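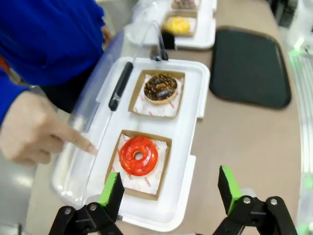

Ticket 177: Order printer at Tinero counter prints every pickup slip twice
Status: Solved
Opened by: Amrit Paquette
Assigned to: Amirhossein Parsa
Opened: 2019-01-01

Amrit Paquette wrote:
Hi! Love the new Trakska ordering setup, the front counter is flying through mornings now. One snag. Every online pickup order comes out of the slip printer two times. Walk-up orders are fine, one slip each. We boxed a few orders double before we caught on, so I'd love to get this sorted.

What I tried already: turned the printer off and on, swapped the paper roll, logged out of the tablet and back in. Same thing after all of it. The two slips are exact copies, same order number, same pickup time.

Amirhossein Parsa replied:
Hi Amrit, thanks for such a clear write-up, it saves me a whole round of questions! Walk-up fine and online doubled is a great clue. It makes me think the printer is OK and something is sending the job twice.

Could you go to Settings, then Printing, then Order Sources and tell me what's listed under Online Pickup? Also, is there a second tablet signed in anywhere, maybe in the back?

Amrit Paquette wrote:
Under Online Pickup it says "Counter printer" and auto-print is on. And yes, there's a tablet in the back by the ovens! We use it to look at the bake list. It's on the same login as the front one.

Amirhossein Parsa replied:
Ooh, I think that's it. When auto-print is on, each signed-in tablet sends its own copy to the printer. Walk-up slips only print from the tablet that rang up the sale, so those stay single.

Quick test before we change anything. Close the app fully on the back tablet (swipe it away, don't just lock the screen), then place a small test order from your phone.

Amrit Paquette wrote:
One slip!! Opened the app in back again, placed another test order, two slips. So we can switch it on and off like a light. Very satisfying.

We do need that back tablet though. Is there a way to keep it open and stop it printing?

Amirhossein Parsa replied:
Yes! On the back tablet only:

1. Open Settings, then This Device.
2. Tap Device Role and change it from Counter to View Only.
3. Tap Save and wait for the green check.
4. Close the app and open it again.

The bake list will still update by itself. Leave the front tablet on Counter. If the role jumps back after you reopen, check the app version at the bottom of the same page. Anything older than 2.56 forgets the setting on restart, and updating fixes it.

Amrit Paquette wrote:
It did jump back, and we were on an old version. Updated, set it to View Only again, restarted, and it stuck. Ran the whole lunch pickup on it and got single slips all the way through. The bake list is working great too.

Could the Erislow shop have the same problem? They're getting their back tablet in April.

Amirhossein Parsa replied:
They would, so good thinking! I've put a note on their account to set the role during install. I'm also adding the steps to our help page under "Duplicate slips," with your on/off test in it, as it's a really quick way to check.

Marking this one solved. Reply here any time and it reopens.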